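Keep the Old Tower

In my town of Prikov, many people throw away a desktop computer when it becomes slow. I think this is a mistake. An old tower can be opened, and its parts can be changed one by one. 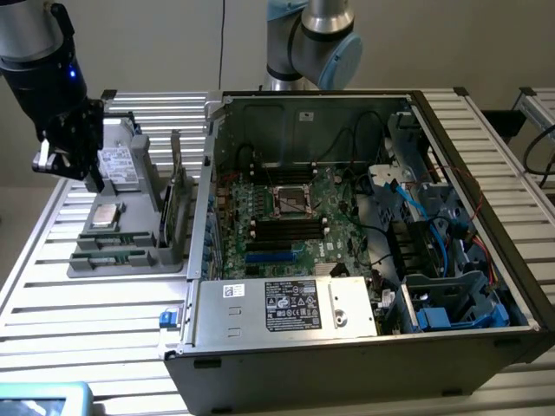
Parts in the tray, with the open case beside them.

A repair is easier when every part has its own place. I lost 2 evenings once to memory modules I had put in the wrong drawer. Now I lay the case on its side and prepare the parts before I begin.
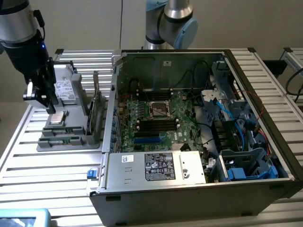
Of course, not every machine deserves this work. But a new one at Clarna costs 2,570, and my last repair cost 476. For this difference I can accept a computer which is 12 years old and not beautiful.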